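Makeup drawers again. I swore in October I'd do it every 4 weeks and then, well, didn't. So everything came out onto the white table this morning, foundation, brushes, the palette I keep forgetting I own.

Brushes are the problem. More than 20 of them and I use maybe two. Ilona says keep the fan brush, fine, keeping it.
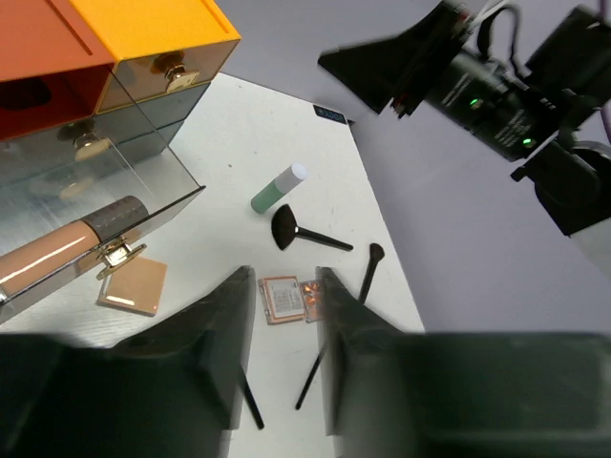
Anyway, rule for this round: if I havent touched it since summer it goes. Foundation stays, top drawer. Compacts flat underneath so they stop sliding about. Lip stuff in my bag becuase that's where it ends up regardless.

Still need to wash the brushes. Tonight, after 7. Probably.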